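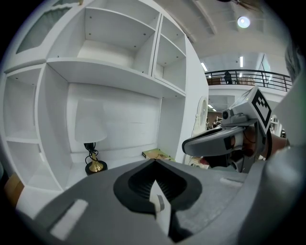

주거수납론 4주차 강의 노트
붙박이 선반과 "비움"에 관한 의심

지난주 과제를 읽다 보니 "붙박이장은 공간 효율이 높다"는 문장이 너무 자주 나왔습니다. 근거를 댄 사람은 드물었습니다. 오늘은 이 문장을 붙들고 따져 봅니다.

1. 효율이라는 말

효율을 말하려면 무엇을 무엇으로 나누었는지부터 밝혀야 합니다. 제조사 카탈로그는 대개 내부 용적을 바닥 면적으로 나눕니다. 강의에서 계속 쓰는 Tretent 벽면장도 카탈로그상 내부 용적이 1371리터입니다. 그런데 이 숫자는 선반을 모두 뺀 빈 통의 용적입니다. 같은 장에 선반을 끼우고 손이 편하게 들어가는 높이까지만 물건을 둔다고 가정해 다시 계산하면 514리터가 나옵니다. 두 숫자 가운데 어느 쪽이 생활에 가까운지는 각자 집에서 재 보면 압니다.

계산할 때 뺀 것
- 선반판 두께
- 선반 위쪽의 손 넣는 여유
- 팔이 닿지 않는 맨 윗칸의 안쪽
- 문짝 경첩이 잡아먹는 폭

마지막 항목은 학생들이 매번 빠뜨립니다. 유리문이 달린 상부장도 예외가 아닙니다.

2. 타공식 선반은 정말 조절해서 쓰는가

옆판에 작은 구멍이 줄지어 있고 핀을 옮겨 선반 높이를 바꾸는 방식입니다. "생활이 변하면 가구도 따라 변한다"는 설명이 꼭 붙습니다. 저는 이 설명을 별로 믿지 않습니다. 입주할 때 한 번 맞추고 그 뒤로 손대지 않는 집이 더 많을 것으로 짐작합니다. 선반을 옮기려면 그 위의 물건을 다 내려야 하고, 남는 핀은 어느 서랍에 두었는지 잊어버립니다. 물론 제 짐작도 검증된 것이 아니니 반례를 가져오면 환영합니다.

확인 방법: 선반을 들어내고 핀 구멍 둘레를 봅니다. 지금 쓰지 않는 구멍에도 긁힌 자국이 있으면 한 번쯤 옮겼을 가능성이 있습니다. 다만 시공할 때 생긴 자국일 수도 있으므로 이것만으로 결론을 쓰지 마세요.

3. 열린 칸과 진열

흰 붙박이장의 가운데 넓은 칸에 스탠드 하나, 눕혀 둔 책 한 권. 분양 홍보물에서 자주 보는 구성입니다. 보기 좋습니다. 그러나 보기 좋다는 것과 수납이 된다는 것은 다른 질문이고, 주변 칸이 전부 비어 있다면 두 번째 질문에는 아직 아무 답도 하지 않은 셈입니다.

따져 볼 것
- 스탠드를 켜려면 전선이 어디로 나가는가. 뒤판에 전선 구멍이 없으면 줄이 선반 앞으로 늘어집니다. 줄을 기둥에 감아 둔 상태로는 콘센트 위치를 판단할 수 없습니다.
- 갓의 폭 때문에 옆에 세울 수 있는 책이 몇 권 줄어드는가.
- 책을 눕혀 두면 그 위에 다른 물건이 쌓이는가.
- 종이 상자처럼 선반에 들어가지 못한 물건은 어디로 가는가. 바닥에 놓인 상자는 수납 계획서에 거의 등장하지 않지만 실제 집에는 있습니다.

Prundcombe 단지의 평면 자료집은 열린 칸을 "여백의 수납"이라고 부릅니다. 용어로 쓰지 마세요. 비어 있으면 빈칸이라고 쓰면 됩니다.

4. 흰색은 넓어 보이는가

교재에는 그렇다고 되어 있습니다. 교재가 인용한 1962년 글을 찾아보면 벽 전체의 밝기를 다룬 것이고, 가구에 대한 언급은 한 줄도 없습니다. 인용이 몇 번 건너오는 동안 대상이 바뀌었습니다. 보고서에 이 주장을 쓰려면 원문을 읽은 뒤에 쓰세요.

과제

집이나 기숙사의 선반 한 칸을 골라 칸의 안쪽 치수와 실제로 물건이 차지하는 부피를 따로 잽니다. 재기 전에 정리하지 마세요. 정리한 뒤의 수치는 받지 않습니다. 기록표는 Ulier 양식을 쓰되 "만족도" 칸은 비워 둡니다. 그 칸으로 무엇을 알 수 있는지 저는 아직 모르겠습니다.

제출 마감: 2020-12-05
다음 시간: Mandagi 이동식 행거와 붙박이장의 비교. 11월에 나눠 준 도면을 가져오세요.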